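I got to Mistport far too early, so I had two cups of tea in a café by the harbour and still turned up before the doors were open. The sign said Gurkell Open Day, 12 June 2025, and under it somebody had taped an arrow pointing at a wall.

Gurkell takes in old servers and strips them for parts. It used to be a fish warehouse and on a warm day you can still tell. They handle 2,000 machines a year, and until last spring every one of them was opened and emptied by hand. Now part of the job goes to Flima, a robot arm with a small gripper and a camera close to its fingers, and Flima was what we had all come to see.

Ronja Nygård runs the bench and gave us the tour. She talks fast and waves a screwdriver while she does it - I learned to stand a step back. Memory first, she told us, as it's easy to sell on and easy to ruin. The arm has to come in at a slant, find its spot and close its fingers without knocking whatever sits next door.
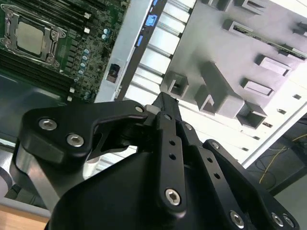

I'd expected it to be quick, like those car factory films with the sparks flying. It's slow! It creeps down, stops, has a think, shifts a hair to one side and creeps again. There were 40 of us squashed behind a rope and we all went quiet, as if it were a snooker final. A boy near me asked whether it ever gets bored. Ronja said no, but she does.

The software is called Nkuna, and it learned from about 300 practice runs that Ronja steered herself, mostly in the evenings with the radio on. She says she can spot her own habits in it, including a little pause before it grips that she never knew she had.

They let a few of us have a go at the controls afterwards. I lasted seven minutes, dropped the same memory stick twice and had to be helped out of a corner. My respect for the arm went up a good deal, and for Ronja's evenings too.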